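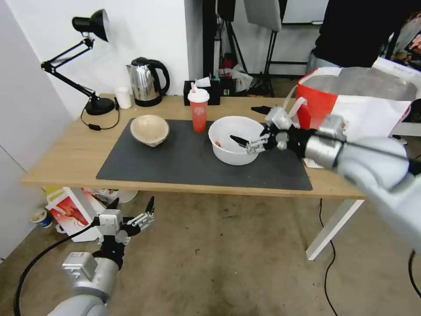

Right gripper at the white bowl, beige bowl to its left.

Step 3: Label the contact segments

Open each table-clearing episode and mark where a finger first enters or touches an object. Use the head view first, then check the joint log – the fingers often hide the contact point.

Tag the hand, the object and the start time. Skip anything shorter than 10 samples. Our set came to 220 segments, and Zane Šimkus checked 34 of them by hand.

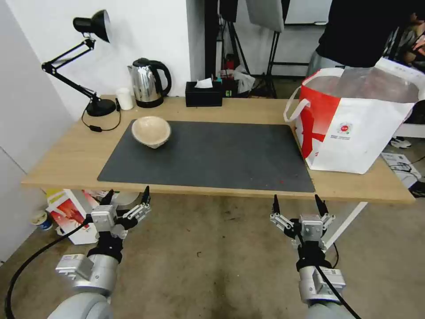 Both hands in front of the table edge, one bowl on the mat.

Frames with both hands off the table get the tag "rest". Keep these in the training set. Without them, the Tiva model predicted contact too early.

Train for 1,000 steps before you compare runs, then go on to Step 4.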